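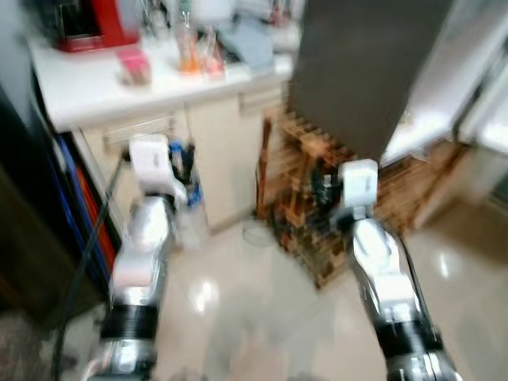
How many people can I mic up with one Halliday kit?
Two people, a host and a guest, each on their own channel. If you want a third chair you'll need the add-on pack, and the receiver already has a slot waiting for it.

Brammont Halliday Interview Kit
Wireless lapel microphones for talk shows, sit-downs and celebrity junkets
$765
In stock. Orders placed by noon go out the same day.

I get this question more than any other, so I put it first. Hi, I'm Genivaldo Cordeiro, and I run the audio side of Brammont, a small shop that sells and rents gear to people who make talk television. I spent a long time pinning microphones on actors and politicians and people who had just been thrown off reality shows, and the Halliday is the kit I wish I'd had for all of it. We designed it here, we build it here, and if you call the shop before lunch you'll probably get me.

Why I wanted a kit just for interviews

Most wireless sets are made for somebody standing on a stage and talking at a room. An interview is a different animal. You've got two people a few feet apart, and if the host is any good, one of them is going to interrupt the other. On a cheap set each mic picks up both voices, the mixer gets confused, and the moment everyone's going to be replaying the next morning sounds like it was recorded in a bathtub. I've lost some very good arguments that way!

The Halliday mics have a tight pickup, so each one mostly hears the person it's clipped to. You still get a little of the other voice (you always will, unless you put them in separate rooms), but it's low enough that your editor can pull the two apart without swearing at you. Gregor Farquharson cuts the late show out of Puditz and he had the early version for a whole season. His only complaint was the clip, which chewed up silk ties. We changed the clip.

What's in the box

Two bodypack transmitters
Two lapel mics, black, with a spare foam cover for each
One dual receiver, with room for the third-chair card
Four clips, two of the standard kind and two of the flat kind for dresses and knits
Charging dock and cable
Output cables for camera and for mixer
Padded Vudance case with a shoulder strap

The bodypacks weigh 168 grams each with the battery in. I know there are lighter ones out there. I went with a metal shell after watching a guest sit down on a plastic one in the green room, and I'd make the same choice again.

Setting up with a nervous guest

This is more advice than product copy, but people tell me they like it, so it stays on the page.

Clip the mic before makeup finishes, while the guest has something else to think about. Go a hand's width below the chin, on whichever side faces the host. If there's a necklace, go lower. Run the cable inside the jacket and leave a little slack at the waist, or it'll tug when they lean back and laugh. Then ask them something real for your level check. Everybody says "one two, one two" in a flat voice and then shouts the second the cameras are on. I usually ask what the worst review they ever got was. You'll get your full volume, believe me.

Set the host's level separately and don't match it to the guest's. Hosts get louder as an hour goes on. I leave mine a touch low at the start and it evens out by the first break.

The mute button is under a little sliding door on the pack. That's there for a reason any gossip columnist could tell you: people forget they're wearing a mic and say what they think about the last guest, the next guest and the network. The light on the receiver goes red when a pack is muted, so whoever's on sound can see it from across the studio.

Battery and range

A full charge gets you through a taping day, and that includes the long lunch. The dock fills both packs from flat in two hours, and you can swap the batteries if you're stuck at a junket doing interview after interview in a hotel suite. Range is fine for any studio I've worked in and for most hotel corridors. It isn't a sports mic, so please don't buy it to follow somebody around a golf course. I sell something else for that and I'll happily talk you into it.

The backup recording

Each pack also records to itself. You get 30 hours on the built-in memory and then it writes over the oldest stuff. It starts on its own when the pack is switched on. I love this feature and I nag people about it constantly, mostly because the one time the control room loses a feed will be the one time the guest walks off the set. Plug the pack into any computer and it shows up like a thumb drive.

From people using it

"We do a 5 p.m. entertainment hour, live, with a sofa full of people who all talk at once. I used to ride the faders the whole show. Now I get to drink my coffee." Tsz-kin Cheng, sound mixer

"Took one to a film junket and did every interview on a single set of batteries. The case is a bit stiff to open. Sound is lovely." Finlay Galbraith

"Good kit, wish the manual was longer. I called and Genivaldo walked me through the mixer settings." Finlay Lindsay

(The manual is longer now. The case is still stiff, sorry, it loosens up.)

Rent before you buy

You can rent a Halliday by the week. Pickup is Wednesday and it comes back the Wednesday after. If you buy one within a month of renting, I take the whole rental fee off the price. We've sold 2,000 of these now and a fair share went to folks who rented first, so don't feel you're putting me out.

Returns and repairs

Send it back within 30 days if it isn't for you, with the foam covers unopened if you can manage it. The warranty is two years on the packs and receiver and one year on the mics themselves. Mic cables are the part that wears out, especially if your wardrobe people yank them, and a replacement takes a couple of minutes to fit with no tools.

You might also want
Third-chair add-on pack and mic
Flat clips, bag of ten
Spare battery pair
Desk stand mic for hosts who refuse to be clipped

Add to cart
Ask Genivaldo a question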